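Kitunon Wire Basket with Wooden Board
Section 4: Setting up on the table

Read this section after you have unpacked the basket and checked the parts against the card in the carton. Product questions go to Beverley Pickering at the Marneseck service desk, extension 148.

Choosing a place

1. Clear a flat part of the table. The basket should stand with the full base on the tabletop, with no corner past the edge.

2. Wipe the tabletop with a dry cloth. Grit under the wire will scratch a soft finish.

3. Leave 20 cm free at each handle so that you can get your hands in to lift.

Fitting the board

4. Hold the board by its two short sides and lower it onto the basket. The grain runs the long way, from handle to handle.

5. Press lightly on each corner in turn. If the board rocks, lift it off, turn it end for end and try again.

Caution: Fingers can be pinched between the board and the wire. Keep them on the outside of the black frame.

Using the board as a serving surface

6. Set one plate at a time on the board. A round plate with a raised rim may be wider than the space you have left for it. A small overhang does no harm as long as the base of the plate is fully on the wood.

7. Put small items in the middle of the plate, away from the rim.

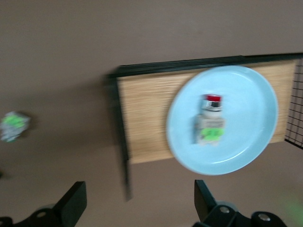
8. Do not place plates wider than 19 cm on the board if you plan to carry the basket. Take the plate off first, then lift by both handles.

Note: The board is not fastened down. It will slide if the basket is tilted – carry it level, and never by one handle.

Taking things off

9. Remove small items first and put them to one side on the table. Then take the plate by the rim and set it down flat beside the basket, where it won't be knocked when you lift the board.

10. Lift the board straight up. Anything stored underneath can now be reached from above.
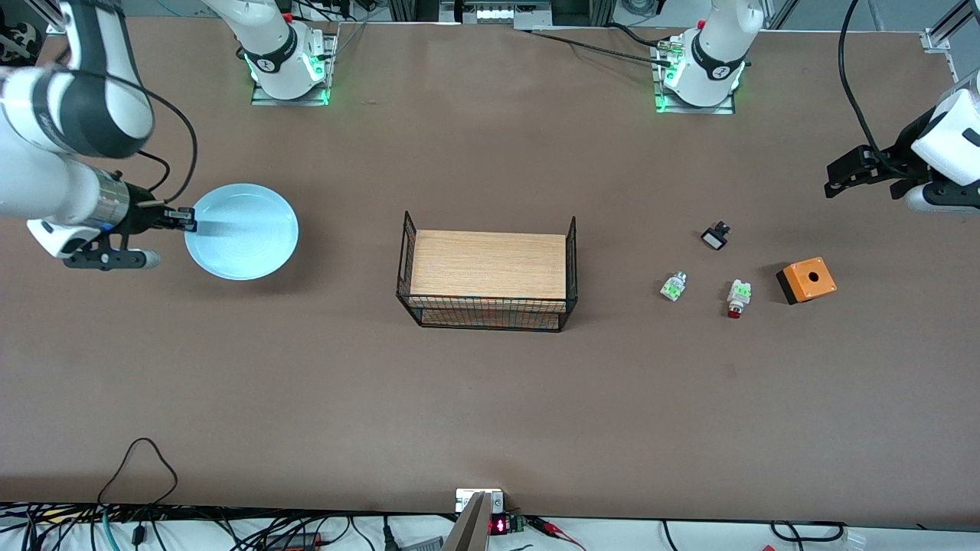
Can the board stay on the basket when it is not in use?
Leave it on if the wood is fully dry. After washing, stand the board on its long edge for 2 hours before you put it back.

Oiling the board is covered in Section 5. Replacement boards are sold under the name Nosterau and fit this basket only.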